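I moved out of a two-bedroom in Drinton in April and into a one-room place on Edwards Street. Same city, much smaller closet. A few people asked how I got rid of so many clothes, so I'm putting it all in one thread.

I didn't use a method. I tried one of those years ago and spent a whole weekend making piles and then put most of the piles back. This time I had a moving date and a closet I had already measured.

The rod in the new closet holds 23 hangers if you want to be able to slide them. I bought 23 hangers. Everything else had to fold into the dresser or leave.

First to go was work clothes from a job I left before the last move. Four blazers, all dry clean only. I had been paying to move them from apartment to apartment. The Drinton thrift store took three and turned down the one with the torn lining.

Second was anything I was keeping for a smaller or larger size of me. I kept one pair of jeans from that group. They fit fine sitting down, which is where I mostly am.

T-shirts were the hard part. I have a lot of free ones from races and street fairs. I kept the ones I had worn since New Year and cut up the thin ones for rags. I now have more rags than I can use, so if you live near me and clean bikes, send me a message. 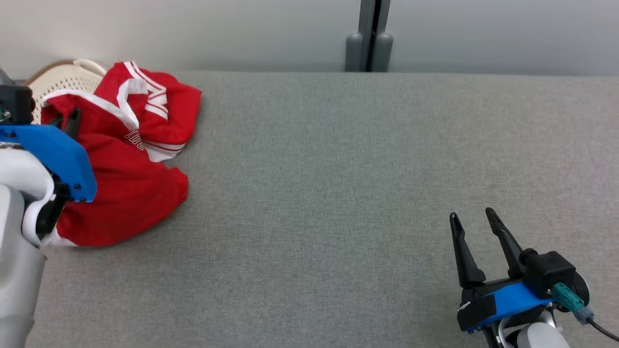
Sorting day. Red one is still undecided.

Selling: I listed the better stuff on Stalus. It took two evenings to photograph and write up. In the end I made $100 before shipping, nearly all of it from a winter coat and a pair of boots. The $10 items were not worth the trip to the post office. Next time I'd list the coat and the boots and donate the rest.

If you do sell, measure the garment flat and put the numbers in the listing. I got the same question about sleeve length on every single item until I did that.

Donating: call first. The Bonum drop-off by the train station doesn't take shoes or bedding anymore, and the sign outside still says it does. I carried a bag of shoes there and carried it home again.

For worn-out things, check whether your town has a textile bin. Ours is behind the library. They want it bagged and dry, and tied shut.

Someone asked about sentimental clothes. I kept my grandfather's flannel shirt and a sweater my aunt knit that has never fit anyone. They're in a box under the bed. The box has a lid, and when it's full it's full.

Things I got rid of and missed: a gray cardigan, and my only belt. I bought another belt for $10. I'm still looking for a cardigan with pockets that deep.

I've been here 2 months now. Laundry is one load a week and it fits on the rack in the bathroom. I've gone over the hanger number once, for a rain jacket, and a dress went to my sister the same night.

Will do kitchen stuff in a separate thread. I own too many lids.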